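Home Energy > Heating & Hot Water > Heat Pump FAQs

Posted in December by the Pikirport Heating desk

Will a heat pump keep my house warm in a proper cold snap?

Yes, provided somebody has sized it properly. Ask to see the room-by-room heat loss figures before you sign anything. If the survey consisted of a man standing in your hall and saying "three-bed semi, is it?", you haven't had a survey.

Do I have to rip out all my radiators?

Rarely all of them. A heat pump runs its water cooler than a boiler does, so the radiators need more surface to do the same job. Usually a few get swapped for bigger ones, and it is always the one behind the sofa.

How noisy is the outdoor unit?

It hums. On a frosty morning it hums a bit more and lets off a cloud of steam while it defrosts, which will bring at least one neighbour to the fence. We site ours away from bedroom windows, yours and theirs.

Where does the hot water cylinder go?

In the airing cupboard, if you still have one. If a previous owner turned it into a tiny office, we'll need to talk. The Jerau cylinder is the slimmest we fit, and it still won't go under the stairs with the hoover, the ironing board and the Christmas tree.
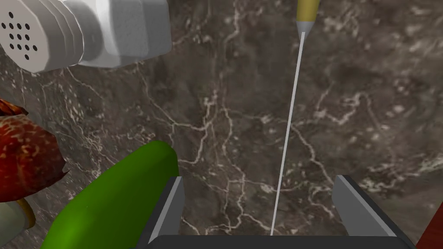

One customer wrote in to say that the cylinder was the easy part and that learning to leave the thermostat alone took until spring. We hear this a lot. Set it, go away, and give it a full day before you decide it's broken. Turning it up to 29 won't heat the room any faster, though it will do wonders for your electricity supplier.

Should I insulate first?

Do the loft and the draughts, yes. You don't need to wrap the whole house in foam before we'll speak to you, whatever your brother-in-law read.

How long does fitting take?

Most jobs are done within a week. You'll be without heating for part of it, so we bring plug-in heaters. Please don't run all of them and the oven at once.

What does a service cost?

£100 a year for the Cao and Pradano ranges, filters included. Book before the autumn rush, when everybody remembers at the same time.

Can I box the outdoor unit in so I don't have to look at it?

No. It needs air. Leave at least 30 cm clear behind it and plenty more in front, and keep the clematis off.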